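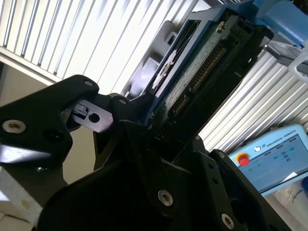

Black brackets and hex-socket screws, close up

From: Jamila Patwary
To: Gallery members' list
Date: 31 October 2018
Subject: Re: Zanetti prints - labels, and where the long wall goes

Hi Rizwan, hi all,

Thanks for writing this up. I've left your message in and put my answers between the parts, with a few other things at the end that came out of my trip to Istasness.

Rizwan Chowdhury wrote:

> I have now been through the Zanetti loan list twice and have a few
> questions before we commit to a layout. The list gives titles and
> sheet sizes, but for a lot of the prints there is no frame size. Do we
> know whether they are coming framed, or are we meant to be framing
> them ourselves? Our own stock of frames is mostly in the two smaller
> sizes and several of the larger ones need new backing.

They're coming framed, apart from 12 sheets that travel in folders. Those are the harbour studies, and the museum at Istasness has always shown them in flat cases. I asked if we could frame them and was told no. The sheets are hinged into their mounts in a way that the museum doesn't want disturbed, and I didn't argue the point. So we need the two flat cases out of storage, and the lid of the longer one still sticks. If someone who knows that case could look at it before the crates arrive I'd be grateful.

Frame sizes: the registrar is sending a proper sheet with outside measurements and the hanging hardware for each one. Some have D-rings and some have the older mirror plates, so please don't buy any hooks yet.

> Second, the order. The touring version starts with the late colour
> woodcuts and works backwards. I can see why they did it, since the
> late ones are what people know, but in our rooms it would put the
> brightest work in the front room with the worst daylight. I would
> rather begin with the early etchings, which are small and dark and
> suit the front room with the blinds down, and put the woodcuts on the
> long wall where there is space to stand back.

Agreed, and Istasness has no objection. Their loan agreement says nothing about order. It does say something about light, and I'll come to that.

I saw the woodcuts on their wall in August and again last week, and they need more distance than I would have guessed from the catalogue. The blocks were cut very roughly in places and up close it's mostly the grain you see. The big orchard one only came together for me from the far side of the room. Our long wall is a good place for it, but I'd keep it off the end near the doorway, where people stop and turn around. Put one of the snow pictures there and give the orchard the middle.

The etchings are the opposite. They want to be hung a bit lower than we usually go and with enough space between them that two people can look at neighbouring prints without bumping elbows. I know this means fewer on the wall. I'd drop the three duplicate states of the quarry road before I'd squeeze the rest.

> Third, the labels. The ones supplied with the tour are very long. I
> counted 300 words on one of them. Our visitors do read labels but I
> don't think they will read that much standing up, and the type is
> small as well. Can we write our own?

We can, with approval. They want to see the text before it's printed and would like four weeks to do it. The supplied labels were written as catalogue entries and then reused, so you'll find lots on paper makers and edition numbers and very little on what's going on in the picture. I would keep ours short: title, year, technique, and two or three sentences. The catalogue can sit on the bench for anyone who wants the rest.

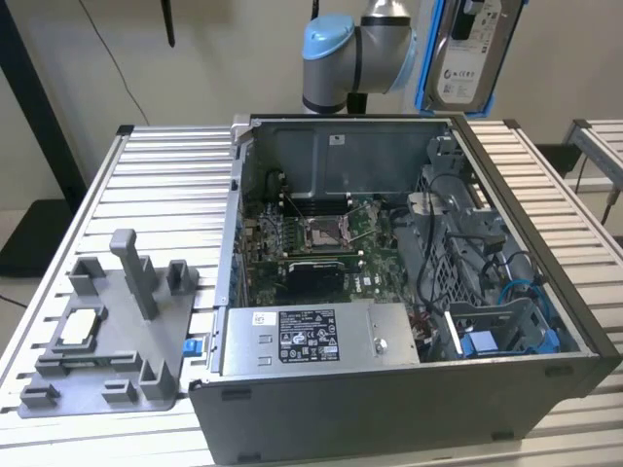

A point on the wording of technique. The tour labels say "mixed intaglio" for everything that isn't plain etching, which doesn't tell anyone much. The registrar let me look at the object files and most of them are etching with aquatint, with a few that are drypoint. I've got a list and will pass it on. If we're going to have the school groups through we should also have one plain panel on how an etching is made and how a woodcut is made, side by side. We had one for the Gonesmont drawings show and I think the text is still on the office computer under last year's exhibitions. The colour samples on it have faded and would need redoing.

> Last thing. The agreement mentions a limit on light levels. Do we
> have a meter that works? I remember the old one giving a different
> reading each time it was moved a few inches, and nobody trusted it.

The agreed limit on the colour woodcuts is strict and they will ask for readings in writing at the start and again at the halfway point. We'll need to borrow or buy a meter. Istasness will lend us theirs for the installation, but it has to go back with their courier, so that only covers the first set.

On the lamps themselves, the track in the front room is fine. The track over the long wall was put up for paintings and it's too strong even with the dimmer down, and if you take it down further it buzzes. Lunitz, the firm that did the lighting when the back room was rebuilt, quoted $200 for a set of filters and somebody's time to fit them. I think we should just say yes to that. I had a look at doing it ourselves with sheet diffuser and the heads get too warm for me to be comfortable with it.

> That's all from me for now. I'm happy to draw up the wall plan once I
> have sizes. I can do it to scale on paper, and if people want to come
> and push bits of card around on the table they are welcome.
>
> Rizwan

Please do. Paper is best, and I'd like to come and push the card around.

Now the other matters from Istasness.

Crates. There are 13, and the largest one won't go through our side door. It has to come in by the front, which means the ramp needs to be clear and the inner doors taken off their hinges as we did for the tapestry. The crates have to sit unopened in the building for a full day so that the prints adjust to the room, and they can't be stacked. I've worked out that they'll fit in the back room if the folding tables go elsewhere. The condition of each print is checked with the courier as it comes out, on their forms, and then signed by both sides. It's slow work. Last time we tried to have people hanging in one room while others were still unpacking and we lost track of which forms had been done, so this time I'd like all the checking finished before anything goes up.

Wall colour. The tour used a dark blue-grey for the woodcuts and I liked it less than I expected to. It makes the white margins jump out. I'd leave our long wall as it is, with the scuffs touched up, and only paint the short wall in the front room, where there's that patch left from the vinyl lettering. We still have part of a can of the warm grey. I haven't opened it to see what state it's in.

The artist's tools. The museum owns a box of Zanetti's gouges and a few of the blocks, and I asked if they might travel with the prints. The blocks no, as two are being treated for old insect damage. The gouges yes, if we have a locked case. They're very ordinary tools, with handles that have been wrapped and rewrapped in cloth tape, and I think people will like seeing them next to the orchard print. They would go well in the small upright case from the foyer, which does lock. I have one key and the other should be in the drawer at the front desk.

Handout. We printed too many for the last show and I'm still using them as scrap paper. I'd suggest about 200 to begin with and more if they run out. The museum would like its name on the front with ours, in the same size of type, and they'll supply the credit line.

Opening. I haven't settled a speaker. The curator at Istasness would come but can't do the opening itself, so it might be better to have her later in the run for an evening talk, and keep the opening to a short welcome. If anyone feels strongly that there should be a proper speech, reply to me off the list, please.

What I need from people at this stage is the case lid looked at, the old panel text found, and a yes or no on the filters. Rizwan, the technique list will come to you with the frame sizes as soon as I've got them both in one document. The registrar is away at the moment and her assistant didn't want to send the measurements without her checking them, which is fair enough.

Jamila Patwary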